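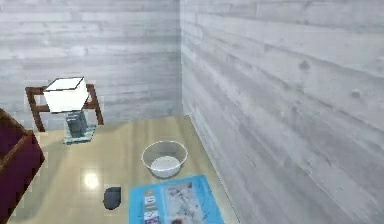
Frequently Asked Questions: Renting the Bustos Cabin

Last updated Aug 12, 2024

Where is the cabin?

Two miles past Buvton, on the left, after the second sign that says you have gone too far. Your phone will insist on the gravel pit. The directions in your booking email were written by people who have driven the road, so print them out before you leave town.

How many people can stay?

Four, in two bedrooms. The couch is a couch. People have tried to make it a fifth bed and have written to us afterward about their backs.

What time is check-in?

Any time after 3 p.m. Checkout is 11 a.m. We get a lot of requests for a late checkout and we enjoy reading them.

How do I get in?

The key is in a lockbox on the porch rail. The code arrives by email the morning of your stay. If the box sticks, push the door in while you turn the dial. If it still sticks, push harder and think about something else.

Is there Wi-Fi?

There is a router, and on clear evenings there is also internet. The password is on the fridge. Streaming a movie is possible if everyone else in the house agrees to read a book. Cell service starts at the mailbox and ends at the mailbox.

Can I bring my dog?

Yes, one dog, any size, for a flat fee of $35.20 per stay. The odd amount comes from our booking service, Pruseo, which adds its cut to everything and will not let us round. Cats are not allowed. We like cats. The last one went into the crawl space and checked out a day late.

Is the water safe to drink?

It comes from a well and is tested every June. It tastes like pennies for the first few seconds, so let the tap run. The results are taped inside the pantry door for anyone who likes that kind of reading. 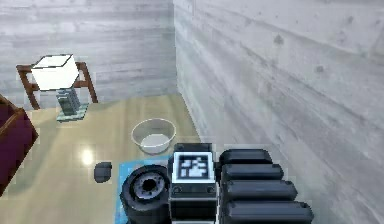 What happens if I cancel?

Cancel 14 days or more ahead and you get everything back except the Pruseo fee. Inside 14 days you get half. Inside two days you get our sympathy and a credit toward a weekday in mud season.

Do I need a special car in winter?

From the first snow until the county gets bored of plowing, you need four-wheel drive or chains. The hill before the driveway has beaten many confident people. Zimus Towing in Buvton knows the spot well and takes cards.

Are there bears?

Occasionally. Keep the trash in the shed with the latch closed, including the part of the latch that looks optional. Bird feeders stay down until winter.

What is the number 997 on the gate?

The old fire route number. The street address is 352. Give the dispatcher 352 in an emergency, and give the pizza place nothing, as they don't deliver out here.

Can we hold a wedding at the cabin?

No. The septic tank was installed in 2000 with a family of four in mind, and it has opinions.

I left something behind. Will you mail it?

Chargers go in the charger drawer, where they live now. Anything else we will mail if you cover the postage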